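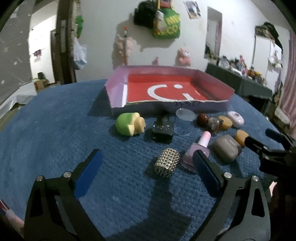

What can I bring to a Parnari swap evening?

Pretty much anything small, clean and still useful to somebody! We started out with books and scarves, and over time people began turning up with all the little things that live in bathroom drawers, and now those go faster than anything else. A nail polish in a soft mauve with a pink and white cap, lying out on a blue blanket, is exactly the sort of thing that finds a new home at our swaps. Please leave large furniture, car seats and medicines at home.

Does makeup have to be unopened?

Anything that touches eyes or lips, yes, please. Polish, perfume and hair things can be partly used as long as there's a decent amount left and the lid closes properly. If you aren't sure, bring it along and ask Ilgın Karaca at the door — she's very kind about it and has seen everything by now.

How do the tokens work?

You get one token for each item we accept, up to 34 in an evening, and one token gets you one item of your choice. We don't rank things by value. We tried that for a couple of months and it led to long talks about teapots. Leftover tokens are good at the next swap, and at our sister swap in Lovau too.

What if I have nothing to bring?

Come anyway! Everyone gets 2 tokens just for walking in, and there's always tea.

Can I bring my children?

Of course. There's a toy corner near the back, and children can trade with one another there without tokens. We do ask that a grown-up stays with them, mostly on account of the stairs.

What happens to things that don't get picked?

You're welcome to take yours home at the end of the evening. Whatever stays behind gets sorted by Busisiwe Joubert and goes into the boxes for the November sale, where most items cost a dollar or less.

When do doors open?

Drop-off starts at 5:30 p.m. and swapping starts at 6:30 p.m. If you're running late, your things can still go out until 7.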